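Section 4: Setting Up Your League Draft in Undine

Read this section before you invite any team owners. Some settings lock once the draft clock starts.

4.1 Create the draft room

1. Sign in and open the League tab.
2. Select Draft, then New Room.
3. Pick a draft type. Snake is the default. Auction is also available.
4. Enter the number of teams. Undine allows up to 11 in a free league.
5. For an auction league, set the budget. Each team starts with $200 unless you change it.
6. Select Save.

Note: You can rename the room later. You can't switch from snake to auction without deleting the room.
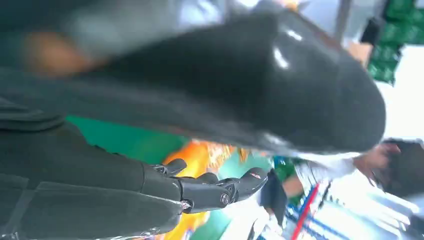 Black robotic hand with jointed fingers.

4.2 Set the roster

1. Open Roster Slots.
2. Choose how many running backs start each week. Most leagues use 2.
3. Add flex and bench spots.
4. Turn on the injured reserve slot if your league uses one.
5. Select Apply to All Teams.

Caution: Changing roster slots after a mock draft erases the mock results. Export them first if you want to keep them.

4.3 Import player rankings

1. Save your rankings as a plain CSV file, one player per line.
2. In the draft room, select Rankings, then Import.
3. Match the name, team and position columns.
4. Check the list of unmatched players and fix them by hand. Players who changed teams in free agency show up here most often.

Rankings you import are private. Other owners see the standard Undine list.
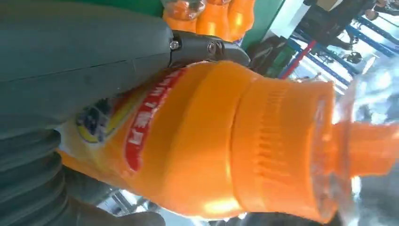
Gripper and orange bottle.

4.4 Start the draft

1. Set the pick timer.
2. Send the invite link to all owners.
3. When everyone shows as Ready, select Start.

If an owner drops out of the room, autopick takes over after 2 missed picks. The owner can turn it off after signing back in.

Filed under: Fantasy Football, Commissioner Guides

Comments

Gilmar Batista: Does the import keep tiers? Mine came in as one long list.

rangel_fc: Add a column called Tier and match it in step 3. Worked for our Sunday league.

anommont: Lost our mock results before I read the caution in 4.2. Please move it above the steps.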